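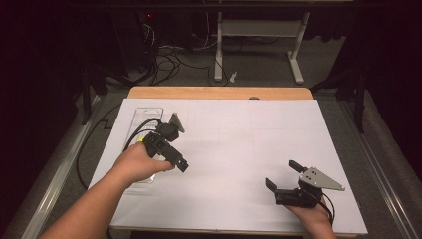
White board marked with a thin grey grid, on a wooden table.

Podico Portrait Hanging Rail, 2 m

The Podico rail is a wall-mounted picture rail for council chambers, legislatures and other public buildings where official portraits are added or moved after each term of office. It is made by Saleo at the Skukham works and supplied in lengths of 2 m, which can be joined end to end with the connector included.

The rail is extruded aluminium, powder coated in white or dark bronze. Fixings are at 388 mm centres. Each length takes up to 24 kg, spread over at least two hangers. For portraits in heavy gilt frames, use the reinforced bracket set (sold separately) and check the wall before drilling. Lath and plaster needs a timber batten behind the rail.

Hangers slide along the channel and lock with a hex key, so a row of former premiers or mayors can be closed up when a new portrait is added - no fresh holes are needed. The security version has a covered lock screw and should be specified for corridors open to the public.

In the box
One rail, 2 m
Fixing screws and wall plugs
One connector
Two end caps
Hex key

Name plates are ordered separately. Send the wording exactly as it should appear, including any accents or post-nominal letters; a plate for Jankauskaitė, for instance, will be engraved with the final ė. Plates are brass or brushed steel, and a proof is sent before engraving.

Delivery is 13 working days for white. Dark bronze is coated to order and takes longer. Listed buildings may need consent before any fixing is made to panelling or stone.

Page revised 2023-04-11

Shares: 2 | Comments: 0
Contact | Copyright Saleo | Back to top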